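# Omden cell

The **Omden cell** is a two-armed tabletop manipulation cell sold by Prodska and used mainly for handling small household objects. It consists of a table, a curtained enclosure, two arms and a set of cameras. The cell is usually described together with its upkeep routine, as the arms drift out of alignment if they are left alone for long periods.

## Layout

The arms are fitted on opposite sides of the table and share the space in the middle. Black fabric keeps stray light out of the cameras. Cables are left with slack at the wrist so that the joint can turn through its full range. A loop that is too short pulls on the connector, and one that is too long drags across the work surface.
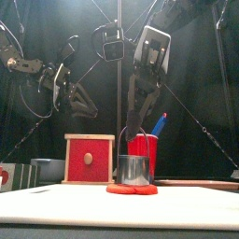 *Right gripper hooked under the handle of a small metal bucket, with the left gripper open.*

The fingers are held by screws at the wrist plate. Prodska lists the finger set as part 2693 and the plate as part 1330. Padding on the fingertips is treated as a wearing part and is replaced when it goes flat or begins to slip on wire and other thin handles.

## Setup

A new cell is leveled first, then braced. Tension in the bracing is adjusted one corner at a time, going around twice. The arms are powered on only after the frame has settled, and each is moved by hand through its range with the motors off. Calibration follows, and takes in the overhead view and both wrist cameras.

The shared zone is checked last. One arm is parked while the other is driven slowly over the middle of the table, and the roles are then swapped. Software limits keep the two shoulders from reaching across at the same height.

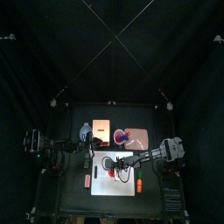 Kong, writing in the user notes for the cell, disagrees with this order and says the shared zone should be checked before calibration, so that a bad limit is found while the arms are still on low power. The Prodska manual keeps the original order.

## Maintenance

Routine work is short. The wrist screws are checked for looseness, the cable loops are inspected for rubbing, and the camera lenses are wiped. The Collance workshop, which services several of these cells, also logs finger gap at the start of each shift. Its limit for the difference between the two arms is 2 mm — anything larger sends the gripper to the bench.

Grip is tested on small, hard objects with curved sides, where uneven finger wear shows up soonest.
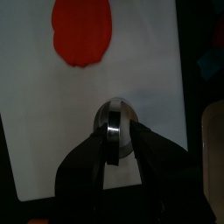
A finger that closes late lets the object turn before the grip is firm. The usual cause is a worn drive gear, though a loose plate screw gives the same symptom and is ruled out first. Error 787 in the log means that the motor reached its current limit before the fingers reached the commanded width. It is cleared by opening the gripper fully and homing it again.

Gears are replaced in pairs. After the repair both arms are recalibrated, including the one that was not opened.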